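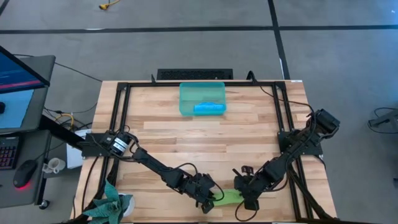

Gokerby Adds Low-Sheen Finish for Wood Tops and Floors

DRORUROW, October – Gokerby, a maker of coatings for interior wood, today released Cleleva 28, a water-based clear finish for countertops, work tables and floors. The product replaces two earlier Gokerby finishes, one sold for furniture and one for flooring.

Cleleva 28 is supplied as a single component and needs no separate hardener. It is applied by brush, roller or spray in three thin coats, with light sanding after the first. Recoat time is two hours at normal room temperature. Treated surfaces can take light use the next day and full use after one week.

The finish was developed at the company's Nyanda laboratory, where 957 coated panels were tested for scratching, staining and color change. After 900 hours under lamps, 98 percent of the panels stayed within the company's limit for yellowing. The remaining panels were coated over an oil-based stain that had not fully cured, and the data sheet now sets a longer wait before coating over such stains.

"Pale boards show yellowing first, so most of the test panels were pale," said Mwajuma Lema, head of product testing at Gokerby. 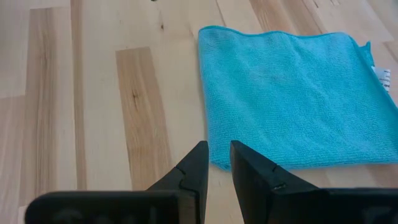
Natural color differences between boards remain visible under the finish. Customers who want a more even tone should stain the wood before the first coat. A trial on a spare piece from the same batch is advised, particularly for hickory, ash and maple.

Cleleva 28 is not intended for outdoor use or for surfaces previously treated with wax. Old wax must be removed completely, and the wood sanded to 120 grit.

The finish ships this month in one-gallon and five-gallon containers. Dealers may return unopened stock of the two earlier products for credit through the end of the year.

Technical questions: Salim Sang, Coatings Support
Press contact: Kerubo Lyimo, Gokerby, Drorurow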